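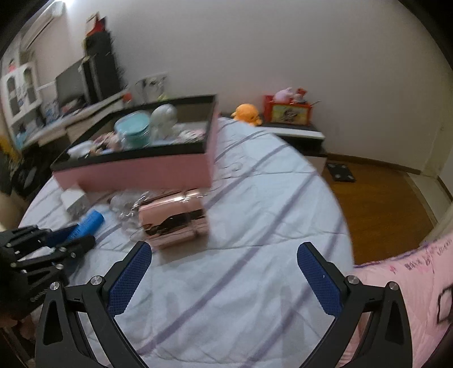 Danudel opens home tidying collection to outside partners

Press office, 6th May

NESTASOW - Danudel said today that its collection of household tidying examples, recorded with hand-held grippers in lived-in homes, is now available to outside research partners. The release holds 2,676 recordings, most of them made in April.

Each recording follows one person through a short job such as putting small belongings into a storage box or taking them out again. The person works with a gripper in each hand, and a camera on each gripper records the view over the fingers. A learning system trained on the recordings is given the camera view and the gripper movement together.

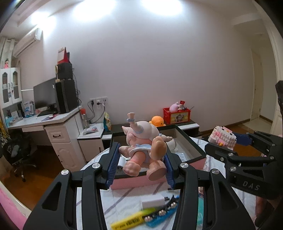
Bedrooms make up the largest share of the work so far. Toys, chargers, pens, hair accessories and packaging turn up in most of them, and they differ in shape and stiffness far more than the kitchen goods Danudel started with. Soft toys are a group of their own in the index - they give way under the fingers and can be picked up at almost any angle.

Recording took place in 20 homes in and near Nestasow. Residents were asked to leave their rooms as they normally keep them. Operators trained for two half days before their first paid session, and recordings in which an item was dropped were kept and marked as such.

Egan, the company's labeling partner, wrote the task notes and checked start and end points. A first set of around 600 recordings has also been tested with Kindness, Danudel's home assistance project, which is working on a two-armed machine for people with limited reach. Results from that test will be published separately.

Partners can request access through the Danudel data office. Use is free for teaching and non-commercial research. Kitchen and laundry recordings will follow once labeling is finished.

Shares: 20 | Comments: 0

We use cookies to measure visits to this site. Accept | Settings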